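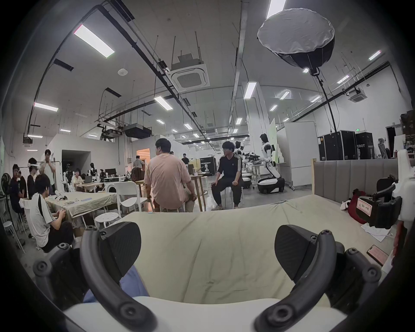 Do we buy more hand-held grippers next round, or put the money into a second arm?

Grippers first. An arm with no demonstrations to train on is a capital item waiting for work, and the hand-held units are what produce the demonstrations. The second arm stays on the list as line 4, to be revisited in December.

Notebook, equipment planning, continued from the previous page. Manikandan asked for the reasoning to be written out this time and not only the totals, so it is longer than usual.

Starting point. The budget allows for 13 hand-held units in the next round, if the Drirkport price holds. Their quote is valid for 30 days. Vomis quoted lower per unit but left out the finger pads, the mounting bracket and the charger, and when those are added back the difference is small enough to ignore. I have asked Vomis for a second quote with everything on it. No reply at 16:20.

What wears out. Finger pads go first. The textured facing lifts at the corners, and after that grip on thin cloth becomes unreliable well before anything looks broken. Next are the screws at the finger joints, which work loose. Threadlocker helps but makes a pad change slower. Budget for pads as consumables, under running costs, where they should have been last year. I put them under hardware and we had to ask for a transfer halfway through.

Proposed: 40 pairs of pads with the first order. Apostolos thinks this is too many. His figure is 18, on the basis that the new facing is tougher. We have no wear data on the new facing. I would sooner hold stock than wait on shipping, but will accept 18 if Drirkport agree in writing to keep the pad price fixed for the year. To be settled between the two of us before the order goes in.

Cloth work in particular. Folding and lifting cloth is the reason for half of this list and has costs that rigid objects do not. Fabrics need to be bought in matched sets so that runs can be compared, and replaced when they go limp from handling. Plain colours only, well separated from the surface underneath. Patterned cloth gave us segmentation trouble and should not be reordered. Put down a fabric line of its own. It is a small sum, but at present it is being paid out of petty cash and does not show anywhere. 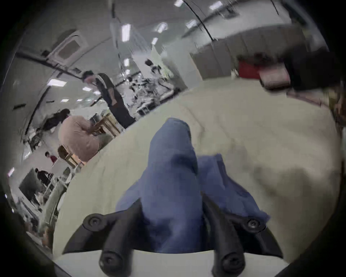 The large soft surfaces are a separate matter. A mattress or a deep cushion takes up floor space in proportion to its size and has to be stored somewhere clean. If we commit to bedding tasks we need a covered rack, and the rack costs more than the bedding. Lemieux make a suitable one with removable sides. Lead time is long. Fatville have a cheaper open one, which would mean dust covers, and I don't trust people to put dust covers back on.

Lighting. Ceiling panels are adequate for general work but give glare on white surfaces in wide-angle footage. Options: (a) leave as is and correct in processing, (b) diffused lamps on stands, (c) replace the panel covers. Option (c) needs the landlord's agreement. Have costed (b) only. Stands must be weighted.

Storage and charging. Each hand-held unit needs a slot, a charging lead and a label that matches the inventory sheet. With the present arrangement, units get put down on whatever surface is nearest and turn up later with a flat battery. A wall rack with fixed leads solves this. Manikandan has a drawing for one in aluminium profile; materials come to less than a single gripper. Recommend we build it ourselves before the new units arrive. Two cable trunking runs needed, and an electrician for the second.

Data storage. Underestimated last time. Wide-angle video from every unit adds up quickly and nothing may be deleted until it has been checked. Asked for a price on a second storage shelf. Until we have it, the entry in the sheet is last year's price plus 13 per cent, marked in yellow.

Training time. Not equipment, but it comes out of the same pot. A new operator needs a half day before the recordings are worth keeping, mainly to learn to slow down at the moment of grasp and to keep the fingers in view through a lift. Apostolos has written a one-page guide. It lacks a section on checking the pads before starting. He will add it.

Order of priority as it stands:

1. Hand-held units, with bracket and charger
2. Pads, quantity open (18 or 40)
3. Charging rack, own build
4. Second arm, deferred
5. Data storage shelf, price pending
6. Lamps on stands, option (b)
7. Covered rack, only if bedding tasks go ahead

Item 5 probably belongs above item 4. Will renumber when the price is in.

Open points:
Vomis, full quote including pads. Me.
Drirkport, fixed pad price in writing. Apostolos.
Profile lengths and cutting list for the charging rack. Manikandan.
Measure the floor area for the Lemieux rack, allowing for the sides to come off.
Check whether the fabric line can be opened now or has to wait for the new budget year.

Added 17:45. Vomis have replied. The pads are sold only in boxes of 30 pairs, so neither figure fits. Asked if they will split a box.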